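Keeping a Tabletop Arm's Grip Pads Grippy

Smooth plastic tumblers are the best test I know for tired grip pads, and I love how fast a good cleaning brings the pads back! Park the arm with the fingers wide open, switch it off at the wall, then wipe each pad with a damp lint-free cloth. Dust hides in the texture, so go over it with a soft toothbrush too (the old one from the Vadholm travel kit is perfect). 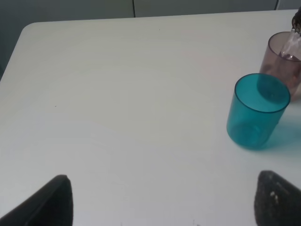

Let the pads air dry for 2 hours. No hair dryer, please, the glue hates it. While you wait, snug up the finger screws by hand and wipe down the tabletop.

I do all this every 200 pours and put on fresh pads each June. Old ones peel off nicely if you start at the tip. Then run a few slow grabs on an empty cup before you go back to full speed, and write the date on a bit of tape on the base. Mine says 23 Mar 2026.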